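Spent the afternoon turning our handheld gripper rules into something a new person can read in one sitting. We were at 9 rules. We are now at 7 and I feel lighter already!

Quick thread, mostly for the Bralden folks who keep asking how we do the two-gripper snack tasks (yes, on a bed, yes, the busy quilt stays).
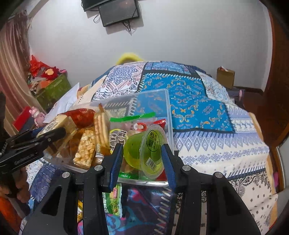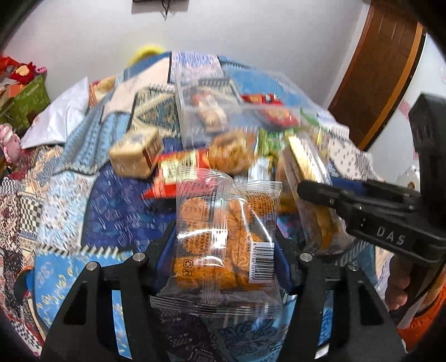
Jelly cup in the first one, pastry packet in the second.

2/ Rule one: one item between the fingers at a time. If you grab two, put both back and start the clip over. Don't fix it halfway.

3/ Crinkly wrappers: close slow, stop when the pads have it. Crushed pastry = clip gets tagged "damaged". Please tag it yourself, I'm begging.

4/ Two grippers near one container, say out loud who's going first. We stole this from the Pindthorpe checklist and I love it.

5/ Keep hands on the handles. No poking a snack into place with a finger (I'm the worst at this).

6/ Went through 1,841 clips against the old list and 94 broke the one-item rule. So that one moved to the top, in bold.

7/ Still arguing about whether soft bags need their own rule. Flundine says yes, I say maybe. Draft goes up in August, send me your gripes before then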